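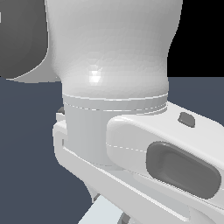
Still chasing the grasp offset in the Druswood project, and this week I finally gave in and rewrote the part of the pipeline I'd been avoiding since August. Long post, sorry. Get a coffee.

Quick recap if you skipped the last two. I'm using Evero for planning and the Benberg physics build for simulation, with a pile of my own Python in between (the pile is the problem, it's always the pile). The task is dull on purpose: go to the block, close on it, lift it, put it down somewhere else. I ran 376 episodes overnight and 248 of them counted as a success. Everything else was a miss, and nearly all of those misses happened at the moment of closing.

My first guess was the controller. I spent two evenings messing with gains, got a slightly smoother arm and exactly the same misses. Then I blamed the contact settings, because everybody blames the contact settings. Nope!

What I should have done first was log the hand pose and the block pose on every single step and subtract one from the other. Once I had that, the plot was embarrassing. The target pose was coming from my perception stub at one rate, the planner was reading it at another, and my little cache in the middle was happily handing out an old value whenever the two got out of step. So the arm went precisely where I told it to go. I was telling it about the past.

The fix is small. Every pose now carries the sim time it was made at, and the planner refuses anything older than two control steps:

```
if sim.time - pose.stamp > 2 * dt:
 pose = perception.refresh()
```

I also threw out the cache, which felt great – 251 lines gone in one commit. The commit message is not fit for a family blog.

While I was in there I moved my debug views to sit much closer to the hand. I'd been watching the whole thing from way back and everything looks fine from way back. Up close you can compare the fingers with the sides of the block and have a decent argument with yourself about centering.

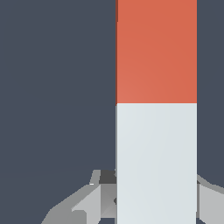 *Close view of the block, one gripper part on either side of the pale half.*

The two colors on the block are for my perception stub, by the way. It looks for the straight line where the orange-red stops and uses that as the height reference. Crude, but it's cheap, and the Balogh detector I tried before it wanted way more setup than a single block deserves. I might go back to it when there's more than one object to find.

Last night's run was longer, 2645 episodes, and I haven't gone through all of it yet. The early chunk looks a lot better at closing. There's a new kind of failure though, where the planner asks for a refresh, gets one, asks again, and sits there doing that until the episode times out. I think my refresh call stamps the pose before the work is done instead of after. Classic me.

Next on the list is fixing that, then cleaning up the logger, which writes so much that my disk filled up at 3 a.m. If anyone has a logging setup for Evero that they like, leave a comment – mine is held together with print statements and I'd happily steal yours.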